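Bimanual pouch handling: relabelling the tag grasp as its own phase

yogesh_m
Posted in Manipulation methods, October

We have been collecting bimanual demonstrations on deformable bags and I'd like opinions on a labelling choice before we train again. The task is to lift a pouch by its two upper corners and hold it level.

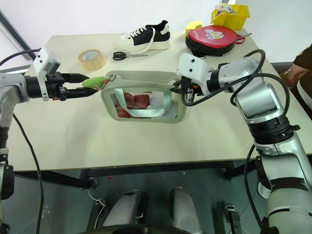 Originally every episode had one label from first contact to release. I split it into three: first grasp, second grasp, tension. The dataset is 480 demonstrations, same two operators throughout. Policy architecture and training schedule were left alone. Over 266 evaluation trials, split evenly between the two policies, the phase-labelled one dropped the pouch less often, and nearly all of the gain is in the second grasp.

What I can't settle is whether the first grasp should be on the body of the pouch or on whatever hangs from it. In the pouch we use most, the left gripper takes the fuzzy green tag at the corner and the right one clamps the opposite corner directly. The two contacts behave very differently under load.

dbellamy
They would. A tag on a ring is a pivot. You have one stiff contact and one free one, so the pose of the pouch isn't determined by the two gripper poses. I would exclude tag grasps and collect again.

pallavi.g
Disagree with Dennis. People pick bags up by the tag all the time, and if you filter it out you get a policy that fails whenever the corner is folded under. Keep both and condition on grasp type.

yogesh_m
Grasp type is annotated for every episode, so conditioning is cheap. The window in the front panel is a separate nuisance. You can see the contents through it, and the segmentation we use (Wunon, stock weights) sometimes returns the contents as a separate object.

vshukla
How are you splitting the trials? If both policies saw the same table layouts, your difference could be down to the clutter. We had this at Waddale with shoes and tape rolls left on the table. One policy had learned to use the shoe as a landmark.

yogesh_m
Layouts are shuffled every 20 trials and the order is shared between policies. The distractors stay the same set though: a sneaker, packing tape, scissors, a round red case, a yellow bin at the back. So a landmark effect is possible in both arms of the comparison.

vshukla
Then it cancels for the comparison but not for the absolute rate. Report the difference only.

dbellamy
It cancels only if both policies use the landmark equally, and you have no evidence of that. Run a block with a bare table.

lamduan_c
A question on the phase boundary. Is "tension" triggered by gripper separation or by motor current? We tried separation on the Lodhi bags and the label flickered, as the fabric goes slack and taut several times during the lift. Current with a short hold time was cleaner.

yogesh_m
Separation, with a 3 frame debounce. I do see flicker – mostly on the tag episodes, which fits what Dennis says about the pivot. I'll relabel with current and compare.

pallavi.g
If the flicker is mostly in tag episodes, your second-grasp gain may be partly a labelling artefact. Worth splitting the results by grasp type before you change anything else.

yogesh_m
Fair. Split first, then the current trigger, then a bare-table block. Radmont has the rig booked until the end of the month, so the last one will have to wait.

dbellamy
Please post the tag-only numbers even if they are bad.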